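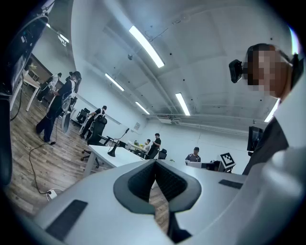 Ha-rang Ok keeps a bag of cocoa beans on her desk in Bresmont, and within a minute of my sitting down she has poured some into my hand.

"Smell that," she says. "Now tell me why it's easier to sell this than a chocolate bar."

I can't, and she's delighted, because this is her favourite question in all of economics. Ok has spent most of her working life on a thing called tariff escalation. The name could put a room to sleep, but the idea is simple once she gets going. Many countries let raw goods in for little or nothing, then charge more and more as the goods become more finished. Beans come in free. Butter and powder pay a bit. The wrapped bar pays the most.

"Each step looks small on paper," she says. "Four per cent, eight per cent, who cares? But you have to look at what the duty does to the part you added. If most of the price is beans, and the tax is charged on the whole bar, then you're being taxed very heavily on your own labour."

Her new study, done with the trade lawyer Ionuț Marinescu, works through 549 product lines and follows each one from the field or the forest to the shop. It took them two winters. Marinescu joined us by phone from Poltora for part of the morning and was nearly as cheerful about it as she is.

"I had never thought about peanut paste before," he said. "Now I think about peanut paste every day."
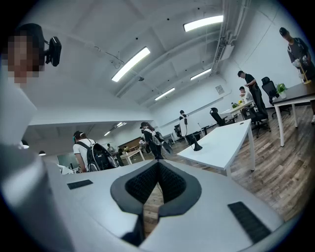
Timber is where Ok finds the pattern easiest to explain, and she has a way of turning any room into a lesson. Logs often cross a border with no duty at all, sawn boards may pay a little, and finished flooring can pay more again. "People look up when I tell them to look down," she says. A wood-plank floor like the one in the photo, between its plain white walls, would do very well for her purposes. Every cut, every pass through the planer and every coat of finish is a job somebody could have been paid for near the forest, and the tariff schedule has a say in where that somebody lives.

What I liked most was how much time she wanted to give to the people who have found a way through. She talks at length about Kinyua, a growers' co-operative with 203 members that used to sell nothing but dried fruit by the sack. It now makes its own purée and shipped 900 tonnes of it last season. The duty on purée going into its main market is 15 per cent. The duty on the sacks was zero.

"They did the sums and went ahead anyway!" she says. "They worked out that if they could cut their waste — and they were losing a lot of fruit to bruising — they could carry the tariff and still come out in front. I've been through their books. It's lovely work."

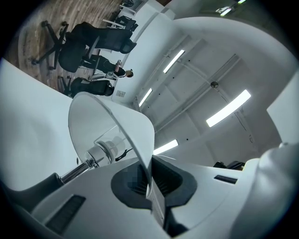 She is careful, though, about turning Kinyua into a model for everyone. The co-op had a decent road, steady power and a buyer in Lotberg who agreed to a three-year contract before the first machine was bolted down. Plenty of places have none of those. Marinescu is firmer on this point, and the two of them clearly enjoy arguing about it.

"Ha-rang sees the factory," he told me. "I see the paperwork. There are rules about where the sugar came from, where the jar came from, who signed the form. A small producer can qualify for the lower rate and never claim it."

Ok agrees, up to a point. She would start with the forms too, and she'd like to see one plain page for each product, in the language of the people filling it out. But she keeps coming back to the duties themselves, and to the odd fact that so few voters in rich countries know they exist.

"Ask a shopper if we should tax a farmer for roasting her own coffee. I've done it, in line at the grocery store. They think I'm making it up."

The next round of the work looks at leather, and she has already started filling a second drawer. Before I left she showed me a square of raw hide, a square of tanned hide and a very small purse, lined them up by rate of duty, and asked me to guess the numbers. I got all three wrong.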